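Fitwood Opens Its Third Repair Hall in Drerden This Saturday

DRERDEN, Saturday, August 2, 2025 – Bring your wobbly chair! Fitwood opens the doors of its new repair hall on Dovhaniuk Street today, with free bench time until evening.
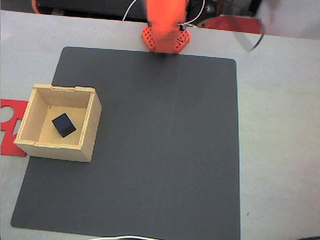
Liudmyla Stelmakh says she has been waiting for this since March, and that she already has a kitchen stool with a loose leg ready to go in the car.

The hall has room for 40 people at a time, and more than 80 signed up for the first classes (chair gluing filled up first, then drawer repair). Clamps, sandpaper and wood glue are on the house all weekend – just bring the piece you want to fix and a little patience.

Our halls in Kerkidov keep their usual hours, and members can use all 3 locations on one card. Kids are welcome with an adult. Parking is behind the building, and the side door has a ramp for heavier furniture.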